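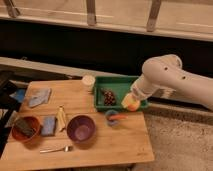
屋外ポートレート実習ノート 第3回「光を待つ、光を探す」

前回は背景の整理をやりました。看板や電柱を画面から外すだけで写真がぐっと静かになる、あの感覚を覚えていますか。今回はいよいよ光です。二人で写る記念写真、とくに婚約や結婚の前撮りを想定して、屋外の自然光をどう読むかを扱います。個人的にはこの講座でいちばん好きな回です!

## 1. 光の向きを言葉にする

撮影場所に着いたら、カメラを出す前にまず太陽の位置を確かめてください。それから被写体に立ってもらう場所で、自分がぐるっと一周します。手のひらを顔の高さに上げて回ると、影の落ち方が変わっていくのがよくわかります(人が見ていても気にしないこと)。

- **順光** 色がはっきり出て、空も青く写ります。ただ、二人ともまぶしくて目を細めがちです。目を閉じていてもらい、合図で開けてもらうと自然な表情が残ります。
- **斜光** 顔に立体感が出ます。向かい合った二人を撮るときは、片方の顔だけに影が深く落ちていないか見てください。
- **逆光** 髪の輪郭が光り、背景がふわっと明るくなります。露出は顔に合わせます。背景の空は白く飛んでもかまいません。
- **日陰の光** いちばん失敗が少ない光です。建物の影の、明るい側の端に立ってもらい、顔を開けた空のほうへ向けます。

二人の場合に難しいのは、身長差と顔の向きで光の当たり方がまったく違ってくるところです。背の高い人の影がもう一人の頬に落ちる、というのは本当によく起こります。立ち位置を半歩ずらすだけで消えることが多いので、ポーズを作り直す前に足元から動かしてみましょう。

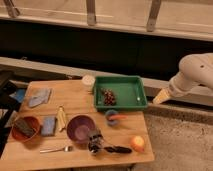 **Brarside、2019年3月**

川沿いの遊歩道で下見をしました。以下はそのときのメモをほぼそのまま写したものです。実習当日の参考にしてください。

北口の階段は午前中が日陰で、石段が明るい灰色なので下からの照り返しがとてもきれい。白い服の人は少し露出を抑えたほうがよさそう。橋の下は暗いけれど、川側を向くと大きな窓の前に立っているような光になる。水面の反射が顔に揺れるのも楽しい。風が強い日は髪がまとまらないので、橋脚の陰へ。

並木道はまだ葉が少なく、枝の影が顔に細い線で落ちる。5月には葉が茂って、今度は木漏れ日のまだら模様に悩まされるはず。どちらの季節でも、木の真下よりは並木の切れ目のほうが使いやすい。それに切れ目からだと道が奥までまっすぐ抜けて見えて、すごくいい!

日没の40分前から、西の土手に低い光が入る。草の穂が透けて金色になり、何を撮っても絵になってしまう時間帯。ここに最後の場面を持ってくること。逆に言えば、ここに遅れると全部の予定が崩れる。移動は早めに。

## 2. 撮影順の組み立て

下見のメモができたら、光の時刻表を作ります。難しいものではありません。場所を縦に、時間帯を横に書いて、顔に良い光が来る欄に丸をつけるだけです。丸がつながる道筋を探せば、それがそのまま当日の順路になります。

最初の場所には、やさしい日陰を選ぶのがおすすめです。撮られ慣れていない二人は、はじめのうちはどうしても表情が硬くなります。設定をあれこれ変えなくてよい場所なら、こちらも会話に集中できますよね。歩いてもらう、景色の話をしてもらう、寒ければ手を温め合ってもらう。シャッターの音に慣れたころに、斜光や逆光の場所へ移ります。

天気の変化も時刻表に書き込んでおきます。晴れの案と曇りの案を同じ紙に並べておくと、当日に慌てません。雨の場合の屋根のある場所も、ひとつは見つけておいてください。

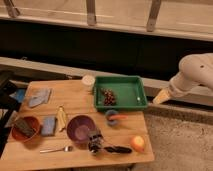

## 3. 露出と色をそろえる

屋外では雲が動くたびに明るさが変わります。カメラまかせの自動露出だと、同じ場所で撮った続きの写真なのに肌の明るさがばらばら、ということになりかねません。そこで次の手順を練習しましょう。

1. 絞りを先に決める。二人の顔が前後にずれるなら、開放から少し絞る。
2. 相手が歩いたり笑ったりしてもぶれないシャッター速度を選ぶ。
3. 顔に寄って試し撮りし、拡大表示で頬と額の明るさを見る。
4. ISO感度で調整し、光が変わるまでは設定を固定しておく。

ホワイトバランスは、日陰に入ると青みが強くなり、夕方は黄色みが強くなります。夕方の黄色は直しすぎないでください。あの暖かさこそ、待った甲斐というものです。一方、芝生の上では緑色が顎の下に映り込みます。これは後から直すのが面倒なので、白い布か小型のレフ板を胸の高さで構えて、現場で消してしまいましょう。

レフ板は近づけすぎると下から照らした不自然な顔になります。少し離し、角度をゆっくり変えながら、瞳に小さな光が入るところを探します。入った瞬間に表情がぱっと生き生きして見えるので、ぜひ自分の目で確かめてください。何度見ても嬉しくなります。 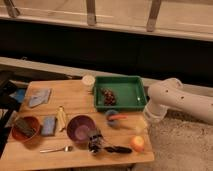
曇りの日は影が出なくて退屈な写真になりませんか、という質問が講義のあとに寄せられました。曇っていても光の向きはちゃんとあるので、退屈と決めるのはまだ早い、というのが私の答えです。空の明るい側を探して顔を向けてもらうと、頬にごくやわらかい陰影がつきます。真上からの光で目の下が暗くなるときは、少しだけ顎を上げてもらうか、軒先に入って上の光を切ります。服の色も曇りの日のほうが落ち着いて写りますし、白いドレスの細かい模様もきれいに残ります。空はあまり画面に入れず、壁や木立を背景にするとまとまりやすいですよ。

## 4. 実習の課題

二人一組になり、交代でモデルと撮影者を務めます。人物の数が足りない組は、隣の組と協力してください。

- 同じ場所、同じ立ち位置のまま、顔の向きだけを変えて撮る。
- 日陰の縁で、影の内側と外側を撮り比べる。
- 逆光で、顔に合わせた露出と空に合わせた露出の両方を撮る。
- 気に入った写真の光を、簡単な見取り図に描く(太陽、被写体、カメラの位置)。

提出は選んだ写真と見取り図です。加工は明るさと色の調整までとします。提出先は共有フォルダの「Grernetari」、組の番号を忘れずに。レフ板の貸し出しは教室3126で受け付けています。貸し出しの保証金は3000円で、返却時に全額戻ります。

持ち物は、カメラ、予備の電池、歩きやすい靴、筆記用具。土手は夕方になると急に冷えるので、上着も一枚あると助かります。次回はストロボを使って、この自然光に光を足していきます。今回の見取り図をそのまま使うので、捨てずに持ってきてください!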